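La maison de gestion Palumbo a le plaisir d'accueillir Homa Tabrizi à la tête de son pôle obligataire. Elle arrive de chez Lotum, où elle a passé 16 ans - une belle fidélité, comme on en voit peu dans le métier !
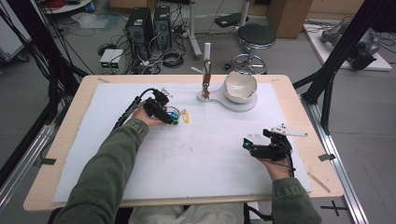

Un bol blanc au bord irrégulier, sur son support

Avec une équipe de trois gérants, elle suivra 700 millions d'euros confiés par des caisses de retraite et,

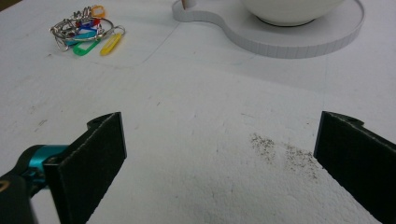

dès décembre, le nouveau fonds Starnavden, ouvert aux seuls institutionnels. Gaetano Barbieri, qui assurait l'intérim avec beaucoup de patience, retrouve ses chères actions européennes.

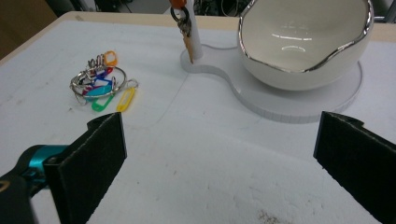
Clés et porte-clés de couleur sur une table blanche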